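Subject: Re: Stunwood demo tapes – which pressing is which?

On the June digest, someone wrote:

> I have two copies of the second Stunwood tape and they don't match. One
> has a gray inlay and runs to six songs, the other has a white inlay and
> only five. The missing one is "Kettle", at the end of side B. Both have
> the same hand-drawn logo and neither has a catalog number. Is the white
> one a bootleg? Also, does anybody know if the Pirnavance split was ever
> really released? I have seen it on trade lists but never a copy.

The white inlay is not a bootleg. There were two dubbings of that tape, both done by the band. The white one came first. It has five songs because "Kettle" wasn't recorded yet. They played a few shows with the first batch, sold out of it, and went back to the same rehearsal room to add one more song before making the second batch. That's why "Kettle" sounds different from the rest – the drums are further back and the guitar has a lot less hiss on it.

If you want to check yours, look at the spine. On the first batch the band name is written in capitals and the title is in lower case. On the second batch everything is in capitals. The paper color is a decent guide but not a safe one, as I've seen one six-song copy with a white inlay. I assume they used up leftover paper.

There is a bootleg of this tape, but it's easy to spot. It has printed text on the cassette shell. The real ones have blank shells or a paper label filled in by hand. The bootleg also runs a little fast, so the whole thing is almost a half step sharp. If you play guitar you'll hear it in the first riff.

On the Pirnavance split: yes, it was released, but barely. Stunwood's side has two songs, both of which ended up re-recorded for the album. The Pirnavance side is one long track, 14 minutes, with no title on any copy I know of. People call it "Flondell" because that word is repeated in the middle part, and it has been listed that way on trade lists for so long that it may as well be the name. I wouldn't write it on an inlay, though.

The reason you never see copies is that most of them were given away at one show and the rest went to the two bands. There was talk of a proper vinyl version in a run of 1,000, and a flyer for it did go out with mail orders, but it never got as far as a test pressing. If a seller offers you the vinyl, it's either a mistake or a much later unofficial thing. The figure of 3,000 that gets repeated for the album is also wrong, by the way. The album was 2,000 on CD, one pressing, and the digipak that turned up afterward is the same discs in new sleeves. The matrix numbers are identical.

Lineup, for whoever is keeping the list page up to date: the first tape and both versions of the second tape were recorded as a three-piece. The second guitarist joined before the split and was gone before the album. He's in the album's band photo anyway, so most discographies credit him on it. All the guitar on the album is by one person. The bass on the split's second song was played by a member of Pirnavance, and that's the only overlap between the two bands that I can confirm.

I've been transferring my own copies over the past few weeks. I'm doing them flat, no noise reduction, with azimuth set by ear for each side. The white-inlay tape is done and I'm happy with it. The gray one has a dropout near the start of side B that I can't fix, so if anyone has a clean copy and can make a transfer of that side, please write to me off list.

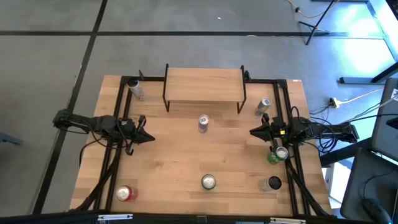
Light wood table with the raised shelf toward the far side.

Two smaller things. The lyric sheet that was posted here last month as being from the second tape is from the album. The second tape never had lyrics, just a folded card with an address. And the live recording that goes around with the split as "bonus tracks" is from the earlier three-piece period – you can tell because there's no second guitar anywhere on it, and they don't play either of the split songs.

To go back to the original question, I'd keep both tapes. The five-song one is harder to find, and the songs on it are the same takes as on the other, so there's no need to pick one for listening. If you're going to trade one, trade the gray.

I can send scans of both spines to anyone who wants to compare. Please say which batch you think you have when you write.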